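3.2 Objects and table layout

Soft, thin items made up the largest share of the household set: 59 of the 200 items collected at the Garinport site in February. The wipes-and-toy task belongs to this group. It pairs a soft pack of sheets with a stuffed object on one bare wooden table.

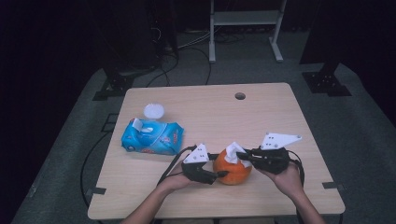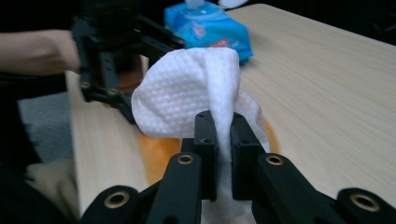
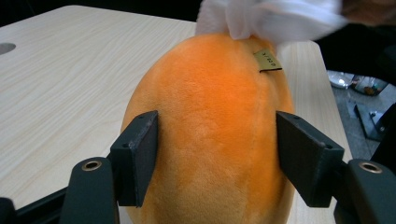
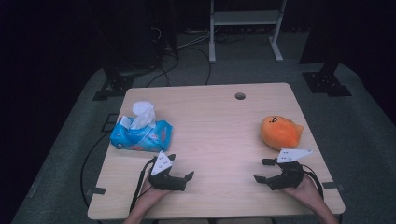 Figure 3. Wipes-and-toy task, Garinport site.

Thin sheets change shape each time they are handled, so we did not assign them a fixed outline. Annotators labeled each sheet as flat, folded or bunched. A sheet that was partly inside its pack was given the pack's label and a second label for the exposed part. Plush items were labeled by resting side only — small dents in the fabric were ignored.

Packs were replaced after 20 trials, or earlier if the sheets inside had begun to stick together. The same rule was used at Conadstead, where the room was drier and packs were changed more often. Object names follow the Prateck list, with one exception. Prateck puts tissues and wipes under a single entry, and we kept them apart for the analysis in Section 4.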